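Search this site
Type and press enter
10 min read

Workshop tips: gathering good examples for a learning arm

By Nneka Dauda

My neighbours think of the Prirkulia bench as the place to bring a wobbly chair, and I do still mend chairs, but most of my evenings now go on teaching arms to pick things up and put them down again. You do it by showing. You steer the arm through a job, the computer keeps a record of everything it saw and everything you did, and after enough of those records it has a go by itself. Each record is an example (some people say episode, or demonstration, and I swap between them without noticing, so please forgive me). I've had a good many letters asking how I go about it, and I've gathered up my habits below in no very strict order.

Decide what the job is before you touch anything

Write the job down in one plain sentence and stick it where you can see it. "Pick up the red bottle and stand it on the block" is a job. "Tidy the table" is a whole afternoon's argument. I once collected examples for two evenings at Nemby, where a few of us share the equipment, and found at the end that my friend had been letting go of the cup as soon as it touched the table while I had been holding on until it stopped moving. Both perfectly sensible! But the arm learned to hover and dither, poor thing, and we had to begin again.

So your sentence wants a start and a finish. Where does the arm wait? When is the job done? Mine always ends with the fingers open and lifted clear of the object, and I count to two in my head before I stop recording. That little pause at the end is worth having. Without it the arm tends to let go and then wander off somewhere of its own choosing.

Practise first, and throw the practice away

Nobody drives smoothly on the first try. Give yourself ten minutes with the recording switched off, just going to and fro, opening and closing the fingers, until your hands have stopped thinking about it. The first 10 recorded goes are usually my worst, and I make a point of watching them back with a cup of tea before doing any more. If they're jerky or full of second thoughts, out they go.

Go at an even pace. You're aiming for the speed at which you'd pour milk into a full cup of tea – not dawdling, but not flinging it about either. Long hesitations are the thing to look out for, as the arm will copy them faithfully and you'll find it stopping dead in mid-air for no reason it could ever explain to you.

Move things about, but with a plan

This is where most beginners come unstuck, and I include myself. If the bottle stands in the same spot every time, the arm learns the spot and takes very little notice of the bottle. Shift it. Turn it. Put it near, put it far, put it over to the side where it's a bit of a stretch.

What you don't want is to shift it by whim, because whim has favourites. When I looked over my first big batch I'd left one whole corner of the table bare. Nowadays, on a real table, I lay down a sheet of squared paper, mark off my positions in pencil as I use them, and lift the paper away before recording. In a simulated room you can have the computer scatter things for you, and very handy it is, though do look at where it's putting them. Mine had a habit of placing objects just beyond the arm's reach, and I sat there straining at the controls like somebody after the top shelf.

Change one sort of thing at a time to begin with. Positions first, then the way each object is facing, then which objects are there at all. By the time you've got to lighting and wall colours you'll know whether the basics are sound.

Rehearse in a simulated room if you can

I was slow to come round to this. It seemed like learning to bake from a jigsaw of a cake. But a simulated table never needs wiping, nothing rolls under the cooker, and you can put everything back to the start with one key. I now do the first 200 examples of any new job that way and only then move across to the real bench.

Keep the room plain while you're finding your feet: a pale table, bare walls, a few simple shapes. You'll see your mistakes far more easily. Stand some things on other things as well, so that the arm meets objects at different heights, and leave something upright in the background for it to work around. 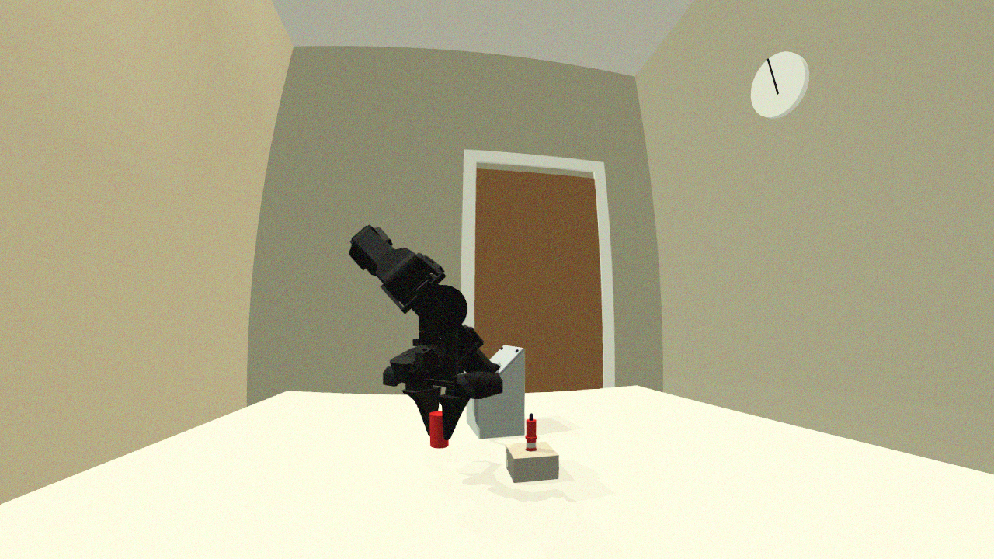 Tall, thin objects want a slow approach. Come in from above, line up the fingers while there's still a bit of air beneath them, and only then go down. If you come in at a slant you'll brush the thing with one finger and over it goes, and in my experience a bottle perched on a block is worse than a bottle on the table by a long way. Look at it from more than one side if your set-up lets you. From a single view it's terribly easy to believe you're right over the top of something when you're an inch behind it.

Keep some of the muddles

My friends at Verivdale and I disagree on this, quite cheerfully. They bin any go with a slip in it. I keep the ones where I slipped and then put it right – missed the cap, came back up, lined up again, took hold properly. The arm will miss now and then when it's on its own, and it may as well have seen what to do next. The ones I do bin are the goes where I knocked something flying and gave up, or got the job done by a fluke I couldn't repeat.

Put the sorry ones in a separate folder instead of deleting them on the spot. I've been glad of mine more than once.

Write it in the book

I have an old ledger that came in a box of oddments, with 1806 stamped on the cover (a stock number, I think, it's certainly not that old!). Every session gets a page: who was driving, what the job sentence said, which objects were out, anything I altered part-way through. It takes no time at all. When a batch turns out badly, that page is very often where I find out why, and it's usually something daft such as having swapped the controller over after supper.

Name your files the same way every time too. Job, driver, number. I won't tell you what mine used to be called.

Stop when you're tired

Examples gathered at the fag end of an evening are sloppy, and you can see it when you play them back. I do short sessions with a proper break between, and I swap drivers if there's company. Having 2 drivers on a job is a good thing in any case, provided you've both read the sentence on the wall.

Oh, and the stool. I sat on a hard kitchen chair for a whole winter and my shoulders have never let me forget it. I use a Hägglund stool now, second-hand, with the seat wound up until my elbows are level with the controls. A folded towel under the wrists helps as well.

Next month I'll go on to sorting a finished batch, and how many goes to hold back for testing. Do write in if you've a way of your own.

Contact Prirkulia | © 2023 Prirkulia workshop pages | Back to top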